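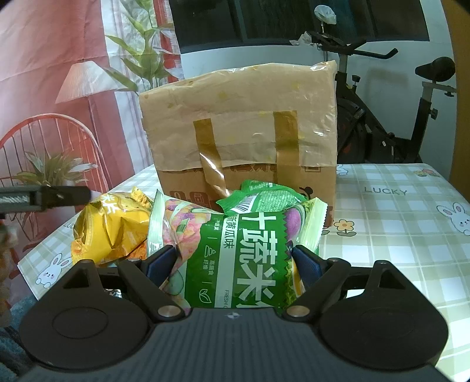 Cucumber-flavor crisps between the pads, box behind.

Search this blog Search

Workshop > Robots > Things that broke

The magnet that went for a walk

I have a burst bag story, a pinched thumb story and a lesson about glue, and they're all the same story, so get a drink and settle in. It has been the best bug of the whole project and I've been itching to write it up!

For anyone who came in through the 3D printing posts: Joscha Reuter and I have been teaching a robot arm to pack snacks. We call the arm Zeria. We don't program the motions. We pick up a pair of hand-held grippers, do the packing ourselves over and over, and record everything: the camera view, where each gripper is in space, and how far open the fingers are. Then we train on that and let the arm have a go. The grippers are Vandusex kits that we put together ourselves, with blue pads, which I love unreasonably, they grab a slippery bag better than my own fingers do.

Snacks are a wonderful task. Every bag is a cushion of air with a hard seam at each end, the foil shines, the thing you grab changes shape while you grab it, and you get to eat the training set. We had done cups and blocks before that and the bags were a whole different level of fun.

The pop

By May we had 904 recorded episodes and a trained model that looked great on the screen. Arne Meinecke, who lives over in Barngate and has the only garage big enough for the arm, had set everything up on his bench. First bag, a rice cracker one, came off the table like a dream. I may have shouted.

Second bag, the arm came in a touch narrow. The pads touched the sides, which was fine, and then they kept going. It squeezed that bag like it was wringing out a dishcloth, there was a bang you could have heard down the street, and rice crackers went all over the garage. We laughed until we couldn't stand up. Arne's dog had a very good evening.

Then we did the silly thing, which was to run it again.

Joscha wanted to see the fingers close from the side, so he put in a roll of paper towels where a bag would be and steadied it by hand. The arm came down, closed too far in exactly the same way, and caught the side of his thumb between the pad and the cardboard core. Arne hit the stop button right away. Joscha had a blue nail for weeks and no worse than that, but I want to be plain about it. We had just watched that gripper crush something, we did not know why, and we let a hand get inside its reach. The force limit had been turned up earlier that afternoon so that heavier packets wouldn't slip, and neither of us had turned it back down. I still get a cold feeling when I think about it.

So that was the end of running the arm until we knew what was going on.

Looking in the wrong places

I was sure it was the model. I'm always sure it's the model! I spent two evenings staring at loss curves and trying an older checkpoint on recorded footage, and both versions wanted to squeeze. Joscha thought it was the arm's own gripper being out of calibration, so he put a caliper on it and commanded a row of widths, and it hit every one of them beautifully. Arne swapped the cable to the gripper, found the old one perfectly healthy, and swapped it back. We reseated connectors that did not need reseating. I blamed a software update that I later found out I had never installed.

The thing that cracked it was dull and I recommend it to everybody. Arne plotted the smallest finger opening for every episode, in the order we recorded them, one dot each, left gripper and right gripper on separate charts.

The right one was a nice flat fuzzy band. The left one was flat for a long way and then started to slide. Downhill, gently, session after session, until by the end it was claiming that a fully closed gripper was open by less than nothing. Negative width! The fingers were apparently inside each other. It had been sitting there in the files for weeks and the training code had been politely clipping it to zero, so we never saw a single warning.

At the worst end the offset was 8 mm. On a bag of crisps that's the difference between a hold and a bang. The left gripper had been telling the model "I'm holding this bag with my fingers nearly shut" while in reality they were comfortably wide around it, and the model had believed every word. I felt a bit sorry for it.
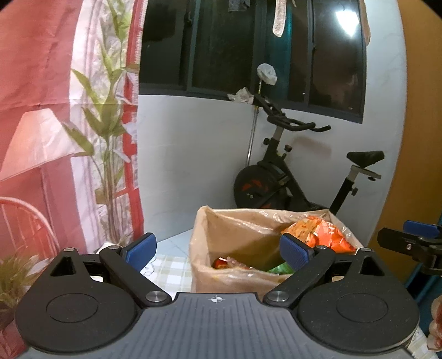
Over the lined box with the orange packet inside. Evening session.

Opening it up

We took the left gripper apart on my kitchen counter. On our build the opening is measured by a little round magnet on the end of a shaft, with a sensor chip facing it across a small gap. Arms swing, shaft turns, magnet turns, chip reads the angle. It's a lovely simple design with no rubbing contacts and I still think so.

The magnet is supposed to be glued into a pocket. Ours was in the pocket all right, and it was held in there by friction and good wishes. When Joscha put a fingernail on it, it spun. The drop of glue had stayed stuck to the plastic and had let go of the metal, clean as you like. You could lift the glue out as a tiny clear dish with a mirror finish on one side.

That explained why it crept instead of jumping, too. Most of the time friction was enough to carry the magnet around with the shaft. But when you grip a full bag hard and then let go quickly, the arms snap open, and the magnet lagged behind a hair. Always in the same direction, since you always grab slowly and release fast. A hair at a time over hundreds of grabs. We tested that by snapping the trigger on purpose while watching the number, and there it went, tick, tick, tick, walking off in front of our eyes. I was delighted. Joscha filmed it with his good hand.

The glue was my fault, by the way. The kit instructions say to wipe the magnet with alcohol and scuff the plating before gluing. I did the right gripper first and did that carefully, and by the time I got to the left one it was late and I wanted to go and play with it. I clearly remember holding the bit of sandpaper and putting it down again.

Fixing it

The repair was easy. Old glue out, scuff the magnet, clean it, fresh two-part epoxy, and leave it alone overnight, which I found very hard. Joscha also printed a little cap that presses over the pocket and has a flat on it, and Arne found a magnet with a matching flat in the Seidel catalog, so even if the glue gives up again the magnet can't turn. We fitted the same thing to the right gripper while we were in there. And I put a stripe of paint across the pivot screws on both of them so that I can see if any of those ever decide to go wandering.

The data was the sad part. We had hoped to shift the numbers back by the drift and keep everything, and for many of the episodes that worked fine — there's usually a moment somewhere in the recording when the fingers are fully closed with nothing between them, and that gives you the true zero. But in 142 of them there was no such moment, or the magnet had slipped in the middle of a grab, and there's no honest way to repair those. Out they went. One of them was my all-time favorite, a puffed-up bag that I got down into the corner of the box on the first try, smooth as butter. I kept the video for myself.

What we do differently

Every session now starts and ends with a zero check. Close both grippers fully, hold for a moment, open them wide, hold again. It takes no time at all, and the script compares the readings with the last session and refuses to save if they've moved. It has gone off once so far, and that was a crumb stuck on a pad, which I count as a success!

The clipping is gone from the training code. If a width comes out negative the whole thing stops and shouts, and Arne's chart gets drawn automatically every time new recordings come in. I look at it over breakfast. It's a very flat, very boring chart and I'm terribly fond of it.

On the arm side, the force limit goes back to low whenever the program starts, and raising it means typing it in again each time. There's tape on the bench marking how far the arm can reach, and no hands cross the tape unless the power to the arm is off. If something needs steadying, it gets a clamp. And after any grab that does something we can't explain, we stop for the day or until we can explain it, even if it was funny. That one was Joscha's rule and he has the thumbnail to back it up.

We retrained on the cleaned-up set, and last time out in the garage Zeria packed a whole box with not one bang. It put a cucumber bag in upside down and then sort of patted it. I have no idea where it learned the patting. Arne says it's me, so I've been watching my own recordings to find out, and I'm up to the spring ones and there is a fair bit of patting.

Next post will be about the pads. I've been trying a softer material and it picks up every bit of dust in the house.

Contact | Copyright, all posts and photos by the author | Back to top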